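Draltanham: Reparaturwerkstatt verspricht viel und belegt wenig

Newsletter abonnieren: Die wichtigsten Meldungen aus der Region jeden Morgen kostenlos per E-Mail. Abmeldung jederzeit möglich.

Die Firma Senia will in Draltanham ab Juni defekte Haushaltsarmaturen annehmen, in Einzelteile zerlegen und wieder zusammensetzen. Aus dem Programm mit dem Namen »Stendard« sollen im ersten Jahr bis zu 600 Wasserhähne, Duschventile und Absperrhähne hervorgehen, die sonst im Container gelandet wären. So steht es in der Mitteilung, die das Unternehmen am Vormittag verschickt hat. Wie diese Zahl zustande kommt, steht dort nicht.

Geschäftsführerin Kathleen Ó Briain sprach bei der Vorstellung von einem »überfälligen Schritt«. In den meisten Fällen, sagte sie, sei an einer tropfenden Armatur nur eine Dichtung verschlissen, der Rest halte noch Jahre. Das mag stimmen. Installateure aus der Gegend erzählen allerdings seit langem dasselbe und wechseln trotzdem lieber das ganze Stück aus. Die Arbeitszeit ist teurer als die Ware, und an diesem Verhältnis ändert ein neuer Programmname zunächst wenig.

Senia verlangt für die Instandsetzung einen Festpreis, den das Unternehmen erst kurz vor dem Start nennen will. Sechs Monate Gewähr soll es auf jede überholte Armatur geben. Auf die Frage, wer zahlt, wenn ein Ventil im siebten Monat wieder undicht wird und Wasser in die Wand läuft, verwies Ó Briain auf die Geschäftsbedingungen. Die lagen noch nicht vor.

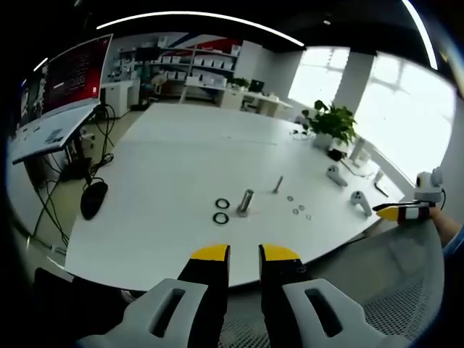 Kleinteile sind der Punkt, an dem sich solche Vorhaben entscheiden. Wer ein Ventil öffnet, braucht danach Dichtungen und Scheiben im passenden Maß, und die Hersteller haben sich über die Jahrzehnte auf erstaunlich wenig geeinigt. Auf dem weißen Tisch liegen zwei schwarze O-Ringe aus Gummi, rechts daneben steht ein kurzer Metallzylinder, dazu kommen ein schlanker Stift und ein paar kleine Unterlegscheiben. So übersichtlich bleibt es im Alltag kaum. Schon bei den Ringen müssen Innendurchmesser, Schnurstärke und Härte stimmen, und für manche ältere Baureihe ist der Nachschub längst versiegt. Ein vollständiges Ersatzteillager gebe es bislang nicht, räumte Werkstattleiter Jonas Fankhauser ein. Man wolle »bedarfsgerecht bestellen«. Für Kunden kann das auch bedeuten: warten, mit abgedrehtem Wasser.

Zweifel kommen auch vom Handel. Najwa Ghanem, die bei Fahy Sanitärbedarf den Einkauf leitet, hält die Idee für sympathisch und die Rechnung für unfertig. »Eine Dichtung kostet Centbeträge. Die richtige Dichtung zu finden kostet eine halbe Stunde«, sagte sie auf Anfrage. Fahy hatte vor einigen Jahren selbst eine Annahmestelle eingerichtet und sie nach drei Monaten wieder geschlossen. Damals seien vor allem verkalkte Billigarmaturen abgegeben worden, bei denen schon das Öffnen den Gehäusekörper beschädigt habe.

Fankhauser kennt den Einwand. Man werde Stücke auch ablehnen, sagte er, und zwar gleich an der Theke. Nach welchen Kriterien das geschieht, werde »gerade erarbeitet« — gut möglich also, dass ein erheblicher Teil der mitgebrachten Hähne denselben Weg nimmt wie bisher. Eine Quote wollte er nicht nennen.

Die Gemeinde überlässt Senia die Räume im ersten Jahr zu einer ermäßigten Miete. Gemeinderätin Ailbhe Noonan, die dafür gestimmt hat, verlangt nun einen Zwischenbericht mit überprüfbaren Zahlen: angenommene Stücke, reparierte Stücke, Reklamationen. Zugesagt hat das Unternehmen bisher nur, man werde »transparent informieren«. Ein Termin für den Bericht ist nicht vereinbart.

Die Annahme öffnet nach Angaben von Senia werktags um 9 Uhr. Armaturen müssen ausgebaut und entleert mitgebracht werden, Thermostatventile sind vorerst ausgeschlossen.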